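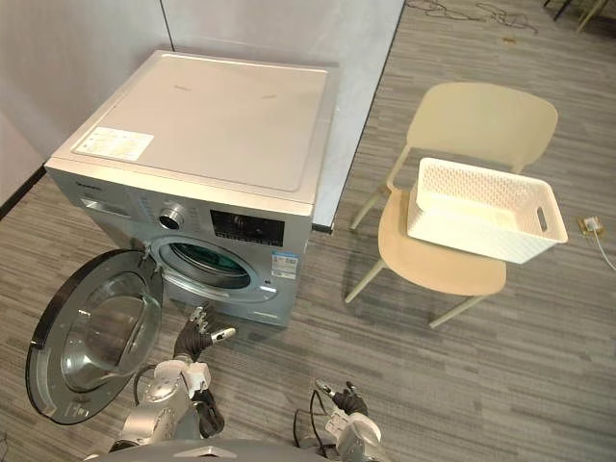

Quarterly progress report, Karnen solar ferry, Apr 8, 2020
Prepared for Lucimara Holanda, Henao

The hull is finished and it's a beauty! Both sides came out of the mold at Tradville cleaner than we dared hope, and Josué Paiva's crew has already started fairing the bow. Inside, the crew quarters are being laid out around full-size household appliances, and a silver front-loading washer with its detergent drawer at the upper left and a round knob beside it is the type we've drawn into the utility space. Mio Sasaki wants the bulkhead next to it moved back 20 mm so the door can swing fully open, and she's right.

On the electrical side, the battery room passed its first fit check. The bank is rated at 148 kWh, and Hoso has confirmed the mounting trays, though we are still waiting on the cable glands — please expect those to slip a little.
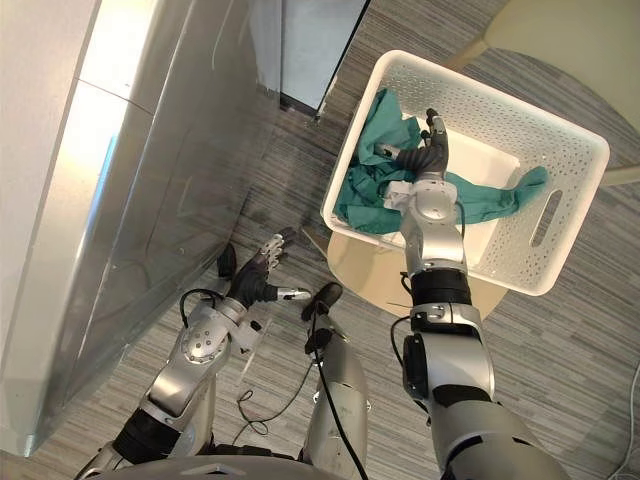
The roof panels are next. Welington Falcão ran the shading numbers again with the lower mast and got a better result at every heading he tried, so we'd like to keep the mast short. It also saves weight up high, where we need it most.

Spending is on plan apart from an extra $1,000 for resin. We have 20 deck fittings left to order and will place that order once the rail drawings are signed. Sea trials stay set for November. Wellington Medeiros will send the updated stability booklet separately.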